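보도자료
배포: 앤드사이드(Andside) 홍보팀
보도 시점: 배포 즉시 사용 가능

앤드사이드, 부엌과 골목의 노래 168곡 담은 소리 기록집 '위(Wi)' 12월 공개
자장가부터 김장 날 흥얼거림까지… 문화공간 라미에에서 청음 전시도 함께 열려

생활문화 기록단체 앤드사이드가 집 안과 동네에서 불려 온 노래를 모은 소리 기록집 '위(Wi)'를 12월에 공개한다. 아이를 재우며 부르던 자장가, 콩을 고르면서 주고받던 짧은 가락, 버스를 기다리다 만들어 낸 두 줄짜리 노래까지 모두 168곡이 실린다. 악보도 음반도 없이 사람의 기억에만 남아 있던 노래가 대부분이라, 녹음을 처음 들은 편집진도 한동안 일손을 놓고 같은 곡을 되풀이해 들었을 만큼 반가운 자료다.

기록집에는 40명의 목소리가 담겼다. 평생 노래를 배워 본 적이 없다는 참여자가 많았고, "나는 부를 줄 아는 노래가 없다"는 말로 시작한 만남이 저녁까지 이어진 날도 여럿 있었다. 한 곡을 떠올리면 그 노래를 부르던 마루가 생각나고, 마루를 이야기하다 보면 또 다른 노래가 따라 나왔다. 앤드사이드는 이렇게 이어진 이야기도 되도록 자르지 않고 노래 앞뒤에 그대로 실었다.

제목 '위'는 노말순 씨의 노래에서 왔다. 노 씨가 어릴 적 어머니에게 배운 자장가에는 "위, 위" 하고 숨을 길게 내쉬는 후렴이 나온다. 뜻은 본인도 모른다. 잠들려는 아이의 등을 쓸어 올리는 손짓에 맞춘 소리였다는 것이 노 씨의 기억이다.

노 씨는 "우리 어머니는 이걸 노래라고 생각도 안 하셨을 것"이라며 "손주들한테 불러 줄 때는 가사를 자꾸 바꿔서 불렀는데, 녹음한다고 하니까 옛날 가사가 한꺼번에 떠올라 나도 놀랐다"고 말했다. 기록집에는 어머니에게 배운 가사와 손주들에게 불러 준 가사가 나란히 들어간다. 두 번째 판에는 원래 없던 강아지와 호박죽이 등장하는데, 편집진이 특히 아끼는 대목이다.

노래는 지역이나 연대가 아닌, 부르던 때에 따라 묶었다. 새벽에 불을 켜며 부르던 노래로 첫 장이 열리고, 마지막 장에는 잠자리 노래가 모여 있다. 그 사이에 설거지 노래, 심부름 가는 길의 노래, 비 오는 날 창가에서 부르던 노래가 자리한다. '기다리는 노래'라는 장은 기획 단계에 없었다가 녹음이 쌓이면서 새로 생겼다. 장이 서기를 기다리고, 밥이 뜸 들기를 기다리고, 늦는 식구를 기다리며 부른 노래가 뜻밖에 많았다.

소리의 편집은 폴란드 출신 음향 작가 올리비아 코워지에이(Oliwia Kołodziej)가 맡았다. 코워지에이 작가는 냄비 뚜껑이 달그락거리는 소리, 옆방의 텔레비전 소리, 노래 도중에 터진 웃음을 일부러 지우지 않았다. 덕분에 어느 곡을 틀어도 그 집의 공기가 느껴진다. 그는 "처음에는 가사를 거의 알아듣지 못했지만 어디에서 숨을 쉬는지는 바로 들렸다"면서 "제 할머니도 반죽을 치대면서 똑같은 자리에서 숨을 쉬셨다. 그걸 듣는 순간 이 작업이 정말 좋아졌다"고 전했다.

해외 협력도 이루어졌다. 자장가와 일노래를 모으는 소모임 훌리르홀름(Hulirholm)이 기록집의 영문 가사 풀이를 함께 다듬었다. 훌리르홀름 회원들은 의성어 처리를 두고 앤드사이드 편집진과 여러 차례 편지를 주고받았다. '자장자장'을 옮길 것인가, 소리 나는 대로 적을 것인가. 결국 본문에는 소리 나는 대로 적고 뒤쪽에 풀이를 달기로 했다. 이때 오간 편지 일부가 부록에 실리는데, 한 글자를 놓고 이렇게까지 즐겁게 다툴 수 있다는 사실이 읽는 재미를 더한다.

사투리 표기도 공들인 부분이다. 같은 사람이 같은 노래를 부르면서도 어떤 날은 "얼라"라 하고 어떤 날은 "아가"라 했다. 편집진은 표준어로 고치지 않고 들린 대로 적었으며, 여러 번 부른 노래는 참여자에게 어느 쪽을 싣고 싶은지 물어 정했다. 둘 다 싣고 싶다는 답도 있었다. 그런 곡은 둘 다 실었다.

기록집 공개에 맞춰 문화공간 라미에(Ramier)에서는 청음 전시 '위, 하고 숨을 내쉬면'이 열린다. 전시장에는 참여자들의 집에서 흔히 보던 것들, 이를테면 앉은뱅이 밥상과 솜이불, 오래된 보온병이 놓이고 관람객은 그 곁에 편하게 앉거나 누워 노래를 듣는다. 한 차례 감상은 30분 동안 이어지며, 새벽의 노래에서 밤의 노래로 천천히 흘러간다. 눈을 감고 들어도 좋고, 벽에 적힌 가사를 따라 불러도 좋다. 아이를 데려온 관람객이 시간에 쫓기지 않도록 도중에 드나드는 것도 자유롭게 했다.

전시장 안쪽에는 관람객이 자신의 노래를 남기는 작은 방이 마련된다. 제목이 없어도 되고 끝까지 기억나지 않아도 된다. 앞 소절만 떠오르는 노래, 식구끼리만 통하는 엉터리 가사의 노래도 환영이다. 남긴 노래는 부른 사람의 동의를 받아 다음 기록집의 자료로 보관하며, 원하면 이름 대신 별명이나 동네 이름으로 기록할 수 있다. 나중에 마음이 바뀌면 언제든 삭제를 요청할 수 있다.

전시 기간 저녁에는 '느린 합창' 모임도 열린다. 악보를 나눠 주는 대신 참여자 한 사람이 한 소절을 부르면 나머지가 듣고 따라 부르는 자리다. 노말순 씨가 첫 모임의 선창을 맡는다. 노 씨는 "틀려도 아무도 모른다, 원래 내 마음대로 부르던 거라"며 벌써부터 연습에 열심이다. 코워지에이 작가도 할머니에게 배운 반죽 노래를 폴란드어로 들려줄 예정이다.

기록집 '위'는 가사와 이야기를 담은 책자, 그리고 전곡을 들을 수 있는 음원으로 구성된다. 책자는 초판 3,000부를 찍는다. 이 중 일부는 도서관과 어린이집, 요양 시설에 무상으로 보내며, 책자를 받고 싶은 기관은 앤드사이드에 신청하면 된다. 눈이 침침한 독자를 위해 본문 글자를 키웠고, 가사마다 줄 간격을 넉넉히 두어 빈자리에 자기 집 가사를 적어 넣을 수 있게 했다. 시험 인쇄본을 받아 본 참여자 가운데에는 벌써 빈자리를 다 채웠다며 종이를 더 달라고 한 이도 있다.

앤드사이드 편집진은 "녹음하러 간 집마다 노래보다 밥을 먼저 얻어먹었고, 돌아오는 차 안에서는 늘 누군가가 방금 배운 노래를 흥얼거리고 있었다"며 "책을 펼친 분들도 저녁상을 치우다 문득 한 소절 불러 보시면 좋겠다"고 밝혔다. 편집진은 내년에도 녹음을 이어 갈 계획으로, 이번에 많이 만나지 못한 바닷가 마을의 노래와 학교 운동장에서 부르던 고무줄 노래를 먼저 찾아 나선다.

행사 안내
전시명: 위, 하고 숨을 내쉬면
시기: 12월
장소: 문화공간 라미에
관람: 무료, 1회 감상 30분, 중간 입장과 퇴장 가능
연계 모임: 느린 합창(저녁 진행, 현장에서 참여 신청)
준비물: 없음. 바닥에 앉거나 누워 듣는 자리가 있으니 편한 옷차림을 권함

앤드사이드 소개
앤드사이드는 집과 동네에서 이어져 온 생활문화를 소리와 글로 남기는 단체다. 반찬 이름, 놀이 규칙, 이웃을 부르는 말처럼 일상에서 쓰이지만 좀처럼 적히지 않는 것들을 모아 책과 전시로 나누고 있다.

기록집 신청 및 취재 문의: 앤드사이드 홍보팀

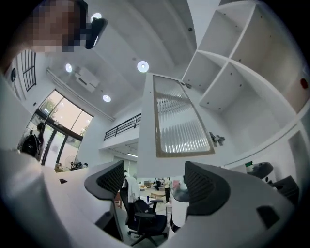 얼굴 가까이에 들린 검은색 휴대용 기기. 사진 제공 앤드사이드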